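Tabletop sorting of small goods

Tabletop sorting is the separation of small mixed items into open containers on a flat work surface. It is used for straps, loops, rubber bands and other light goods that tangle in bulk storage.

Work surface
The surface is level and of one plain color, usually raised at the border by a rail. Containers stand toward the far side or in the corners, leaving the middle clear.

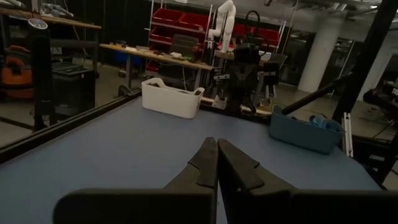

Straps and loops
Straps are spread flat before sorting. Closed loops are lifted singly, as they catch on buckles and on each other. In the Grukstead layout, buckled pieces go in a shallow tray, apart from plain straps, and a deeper bin is kept for finished work. Nicanor Barrera described the layout in May; an earlier version, known as Rosales, used 2 bins and no trays.

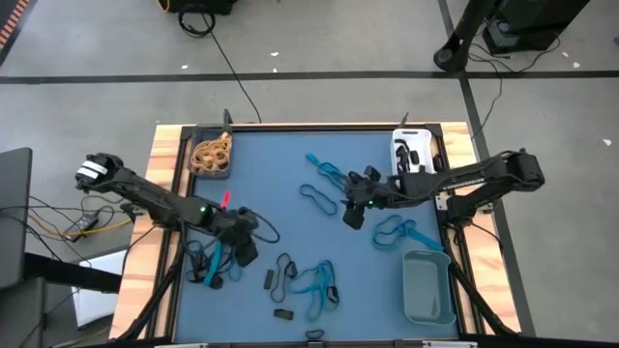
Elastic goods
Rubber bands and similar looped material are held loose and are not sorted by size unless required. A see-through bin allows the fill level to be read from the side. Heaping close to the rim is acceptable for light goods. 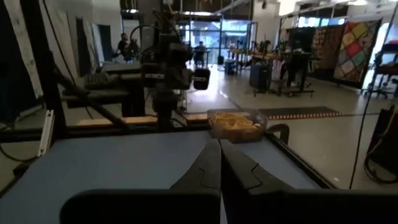

Yellow and tan looped material in a translucent bin at the table corner.

See also: Bin storage; Kitting; Zaledlow tray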